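Setting out a domino set for print: numerals instead of pips

Filed under: Tabletop making / Templates and layout

Numeral tiles are easier to read at a distance than pips, and they are much quicker to draw. The drawback is that a numeral has an orientation and a pip pattern mostly does not, so a few layout decisions have to be made before any drawing starts. The steps below assume a double-nine set and any vector drawing program that supports layers and numeric rotation.

1. List the tiles

A double-nine set has 55 tiles. Write them out as pairs with the smaller value first: 0-0, 0-1, 0-2 and so on to 9-9. Each pair appears once. Keep the list in a spreadsheet with one column per half, as most programs can fill a template from it later.

2. Draw the blank

Draw one rectangle with its length exactly twice its width, so that each half is a square. Put the dividing line on its own layer. Add a safe area inside each square, set in by 5 mm on a large tile or 2 mm on a small one, and keep the numeral inside it. If the tile will have a coloured border, draw it outside the safe area and lock it.

3. Choose the numerals

Use a bold sans serif with an open 4 and a plain 7. Avoid old-style figures, which drop below the baseline and cannot be centred by eye or by the align tool. Convert the text to outlines before centring. The align tool works on the text box while the characters are live, and the box includes empty space above and below.

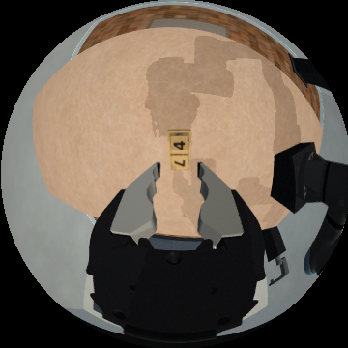 4. Decide the orientation rule

There are three rules in common use. In the first, both numerals stand upright when the tile is vertical. In the second, each numeral has its foot towards the dividing line, so one is always upside down to the reader. In the third, one or both numerals are turned through a quarter. Whichever is chosen, 6 and 9 need an underline or a dot at the foot, and this should be drawn before the outlines are grouped. A quarter-turned 7 can be taken for an L by someone new to the set. A short crossbar on the stem removes the doubt, and Yesenia Giraldo's Fasside templates include one as standard.

5. Fill the template

Link the two spreadsheet columns to the two halves and run the merge. Check the doubles first — a swapped column does not show on a double, but an off-centre numeral does, because the two halves can be compared directly.

6. Print and cut

Print one test sheet at 115 per cent on plain paper and mark any numeral that touches the safe area. Return to 100 per cent for the final sheets. Cut the long edges first, then the short ones, and leave the sheets under a flat weight for up to 5 hours if they have been glued to board.

Corrections to the template file go to Satish Thomas at the address below. State which program was used and which tile is affected.

Related guides
Rounding tile corners with a paper punch
Mokgethi score sheets, blank and ruled
Making a tuck box for small tiles
Choosing board thickness

Contact the Lestis workshop | © 2021 Lestis | Back to top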